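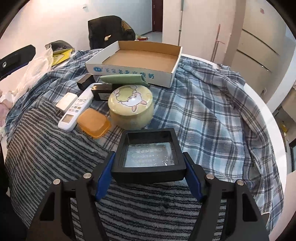
*Fig. 6. Fingers open around the square tray, blue pads facing in.*

## 6. First grips with your finished hand-held gripper

If you've come straight from Section 5, well done, because the arm linkage is the fiddly part of the whole build and you're past it. What's left is a gentle hour or so of opening, closing, checking and picking things up, and you can do it anywhere you have a bit of room. A workbench is fine, a bed with a blanket over it is fine too (I've come to like the bed, as dropped parts don't roll very far).

You'll need the assembled gripper, a small screwdriver, the Stultia logger running on your computer, and a handful of household things in different shapes. A remote control, a tin, a shallow tray and a soft cloth pouch will keep you busy for a good while.

### 6.1 Check the arms

1. Hold the gripper by its body and let the fingers open by themselves. Don't pull on the finger tips.
2. Look at the round silver screws on the arms. The heads should sit flat.
3. Snug each screw down, then back it off just a touch — you want the arm to swing freely without any wobble from side to side.
4. Squeeze and release slowly, a few times over. Both fingers should start moving together. If one lags behind, go back to step 3 and loosen the screw nearest the tip on that side.

> **Caution:** Keep your own fingertips out of the gap between the arms while you squeeze. The pinch is small, but it does hurt, and I've met it more than once.

### 6.2 Check the pads

5. Press each blue pad along its whole length with your thumb. A lifted corner will catch on cloth sooner or later, so press it back down now and give the glue overnight if it needs it.
6. Close the fingers on a sheet of paper and tug. The paper should drag evenly. If it slips out at the top and holds at the bottom, the pads aren't parallel yet.

### 6.3 Set the zero

7. Close the fingers all the way and type `zero` in the logger. On my build the closed reading comes out at 2,385. Yours will be different, and that's no trouble at all, so long as it comes back to the same number each time you close.
8. Open fully and note the second reading. Write both on a piece of tape and stick it inside the lid of your parts box.

> **Note:** If you built the wide version with the Wellov linkage, measure the full opening with a ruler before you go on. It should be 133 mm. The standard version opens to 100 mm.

### 6.4 Practice picking

9. Lay your objects out with space between them.

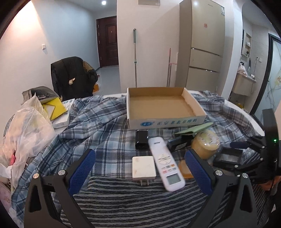

10. Start with something flat and stiff. Come down over the middle, with one finger on either side, and close slowly until both pads touch before you lift.
11. Move on to a rounded shape, such as a jar. Grip it low on the side and keep the lift short. Please choose a plastic one if you have it!
12. Leave cloth for last. Pinch up a fold first, then close, and expect to miss a few.
13. Set each thing down in a tray or an open box, open the fingers wide, and back straight out so that you don't drag it along with you.
14. After each round, close the fingers and look at the logger again. A reading that has crept away from your taped number usually means a screw has worked loose, and Ayantu Nigatu's trick of a tiny dab of nail polish on the thread has cured it on every gripper in our workshop.

> **Caution:** Keep the plug end of any power adapter away from the pads. The prongs will dig into the mesh if you squeeze them hard.

Take your time over this part. Chun-hung Chiang, who drew the arms, likes to do 2,000 squeezes before he trusts a new one. I generally stop when my hand gets tired, then check the screws again on Tuesday when the workshop is open. Once the closed reading holds steady through a full round, go on to Section 7 and fit the strap.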